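Surfaces Deserve a Place in the Specification

The tables in a training kitchen are chosen last. By the time an institution has settled its ovens, extraction, drainage and flooring, the budget line for worktops is usually what remains, and the choice is made from a sample card the size of a playing card. It is the view of this office that the practice should end, and that the working surface should be specified at the same stage as the equipment that stands on it.

Breltham has had reason to consider the question. The teaching kitchen serves 482 learners over the year, and most of their hours are spent standing at a table. They weigh, cut, fold, label and wipe down. The oven is used for part of a session; the table is used for all of it. Despite this, the last refurbishment paper gave four pages to ovens and a single paragraph to worktops, most of which concerned delivery.

Three matters are commonly overlooked. The first is colour. Pure white surfaces are often requested on the grounds that they look clean. They also show glare under strip lighting, and they make flour, salt and sugar difficult to see. Gintarė Ramanauskas, who teaches the evening pastry course, has asked for a mid-tone surface in each of the last two reviews. A grey with some grain in it allows pale ingredients to be seen and does not tire the eyes over a long class. We support her request.

The second is edge and height. A table that suits a tall adult will cause discomfort to a shorter one within half an hour. Our present tables are fixed. Edgars Sakalauskas has suggested that one in four should be adjustable, and the quotation received from Josten puts the additional cost at 700 per table. That is not a small sum. It should be set against the life of the furniture and against the number of learners who at present work with raised shoulders or stand on a folded mat.

The third is care. Cleaning instructions are supplied with every new surface and are generally filed away on the day of delivery. They ought to be fixed to the wall at the point of use, in plain words and in a type size that can be read from a standing position. Where a product must not be used on a given finish, the notice should say so in its first line.

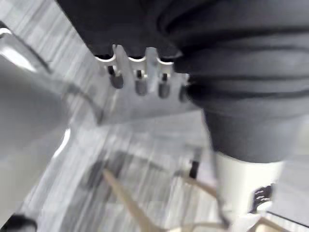 Grey wood-grain surface with pale and charcoal streaks.

It has been argued that a patterned finish conceals dirt and is therefore unsuitable for food work. The objection is a fair one and was put to us firmly by Kwabena Korletey. A strongly marked grain may indeed hide a smear. The answer lies in the cleaning routine, which should be carried out in full at the end of every session whether or not a mark is visible. A surface that appears clean has not for that reason been cleaned, and this applies as much to white as to grey.

We therefore ask that worktops be given their own section in the September specification, that samples no smaller than 30 centimetres square be viewed in the kitchen under its own lighting, and that teaching staff be consulted before any order is placed. Comments may be sent to Ülle Grīnberga at the Breltham office.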